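Finding and Holding a Towel Edge with a Wrist Camera
Project report, Grellby robotics lab
Ronja Rønning and Bendik Nyberg
Supervisor: Helge Kvam
October 5, 2024

1. Task

Our part of the Larkano project was the software that picks a grasp point on a towel and decides when the fingers should close. Folding was left to the other group. We worked only with the wrist camera, as the overhead view was not ready in January and we did not want to depend on it.

2. Finding the cloth

The first version split cloth from table by colour. Brown on white is an easy case, and the mask was clean after we fixed the exposure. The planner takes the mask outline, looks for corners and ranks them by how far they are from anything that is not towel or table. 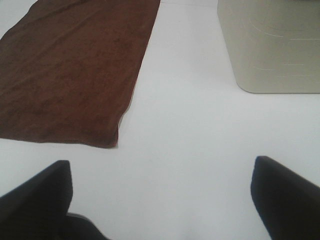
Figure 1. Wrist view with the fingers open. The lower right corner of the towel is slightly folded under.

Curled corners gave us trouble. The outline has a small irregular point there, and our detector often returned two corners close together. We now merge any corners within 12 pixels of each other and keep the mean position.

3. Close range

Near the cloth the colour mask is less useful. Dark folds get labelled as gripper, and bright table washes out the lower edge. We trained a small segmentation network on 1,781 labelled frames with three classes — cloth, finger and background. Bendik did most of the labelling.

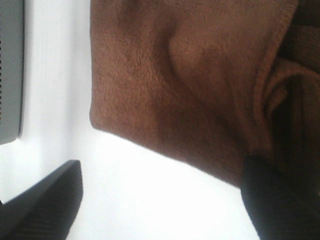

Figure 2. Close view of bunched cloth. The right finger merges into the dark folds.

The network runs at 8 frames per second on the lab computer. This was enough for our approach speed, but the controller has to hold the last good estimate between frames.

4. Checking the grasp

Finger width alone was a poor signal for thin edges, where closed on cloth and closed on nothing read nearly the same. We added a check for cloth pixels in a narrow window above the fingertips. 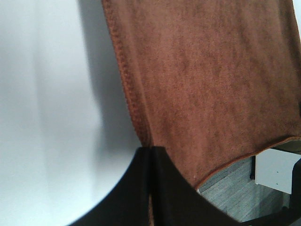 Figure 3. Fingers together at the lower hem, with a sliver of brownish fabric in the gap.

The check is run over 40 frames and passes on a majority vote. It can still be fooled by cloth that hangs behind the fingers without being held. Helge suggested a short sideways move and comparing the motion of the cloth with that of the fingers. We have written this but not tuned it.

5. Remaining work

The corner merge distance should scale with camera height. White towels have not been tried, and the colour mask will need replacing before they are. Code and labels are in the Noltard folder on the lab server.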